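Tokenthorpe hand-held gripper kit, three months in

I bought the Tokenthorpe kit in December for an arm project we are building in our shared workshop. You hold the gripper yourself, do the task a couple of hundred times, and train the arm on the recordings. It comes as printed parts, a trigger handle, a camera mount and a bag of screws.

Assembly took one evening. The instructions are clear up to the trigger linkage, where two steps are in the wrong order. Tímea Gál spotted it before I had glued anything. The screws are fine but I swapped the two at the pivot for longer ones with lock nuts.

The camera view is very wide. Things held near the lens look huge and walls bend, but you keep the room in the recording, and our tracking rarely drops out.
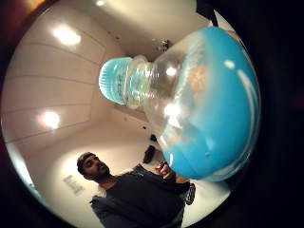

View from the gripper camera, with the blue and clear glass vessel up close.

Glass is the hard part. The fingers close well on boxes and cloth, less well on anything smooth and curved. I added strips of silicone tape to the pads and that helped. Clear glass also picks up glare from ceiling lights, so I now record with one bank switched off.

We have done around 2000 recordings. The trigger spring went soft at some point and Provholm sold me a pack of 20 for less than the shipping. The handle gets tiring after half an hour — Fidel Cisternas wraps his in bike tape.

Good kit for the money if you don't mind some rework. I'd buy it again, with better springs from the start.

Posted 9 Feb 2026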